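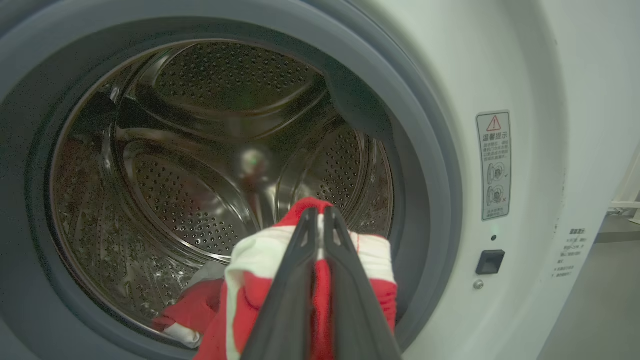 에스킬 쇠데르룬드는 빨간색이 섞인 옷은 첫 두 번쯤은 따로 돌리는 편이 낫다고 했다. 흰 부분에 물이 들면 다시 빨아도 잘 빠지지 않는다는 것이다. 아래 글에도 그 의견을 반영했다.

세탁실 갤러리 – 드럼세탁기와 빨래

2019년 12월

닐리드브리지 공동세탁실을 정리하면서 만든 페이지입니다. 세탁실은 건물 지하에 있고, 입주자는 누구나 쓸 수 있습니다. 지난 4월에 바닥과 배수구를 손봤고, 세탁기 사용 안내는 이번에 새로 썼습니다. 사진 밑에는 짧은 설명을 붙였습니다.

흰색 드럼세탁기, 문을 연 상태. 입구에는 두꺼운 회색 고무 패킹이 둘려 있고 안쪽은 구멍이 난 스테인리스 드럼입니다. 빨간색과 흰색이 섞인 천이 입구 쪽에 있습니다.

고무 패킹
패킹이 접히는 안쪽에는 머리카락과 보풀이 잘 낍니다. 세탁이 끝나면 마른 수건으로 한 바퀴 닦아 주세요. 양말 같은 작은 빨래가 접힌 틈에 들어가 있는 경우가 많으니 손으로 한 번 벌려 보고 문을 닫으면 됩니다. 검은 얼룩이 생겼을 때는 솔로 세게 문지르지 말고 중성세제를 묻힌 천으로 닦습니다.

드럼
동전, 머리핀, 열쇠는 넣기 전에 주머니에서 꺼냅니다. 드럼 구멍으로 빠진 핀은 꺼내기가 어렵습니다. 빨래는 뭉친 채로 넣지 말고 한 장씩 펴서 넣습니다. 이불은 한 번에 한 채만 가능합니다.

색이 있는 옷
빨강과 흰색이 같이 들어간 옷은 찬물로 짧게 돌립니다. 끝나면 바로 꺼내서 널어 주세요. 젖은 채로 겹쳐 두면 그 사이에 물이 드는 일이 있습니다. 처음 빠는 옷은 안쪽 솔기에 젖은 흰 천을 대고 눌러 보면 물이 빠지는지 알 수 있습니다.

세제
세제는 선반 위 공용 통을 쓰거나 각자 가져옵니다. 공용 세제는 보통 빨래 한 번에 53밀리리터이고, 뚜껑 안쪽에 눈금이 있습니다. 많이 넣으면 거품이 남아서 헹굼을 다시 해야 합니다. 섬유유연제는 공용으로 두지 않습니다.

이용 시간
아침 8시부터 밤까지 이용할 수 있습니다. 마지막 세탁은 저녁 6시 이전에 시작해 주세요. 다 쓴 뒤에는 문을 조금 열어 두고 수도 밸브를 잠급니다.

건조대 사진은 게르크포트 쪽 세탁실 것과 함께 다음에 올립니다.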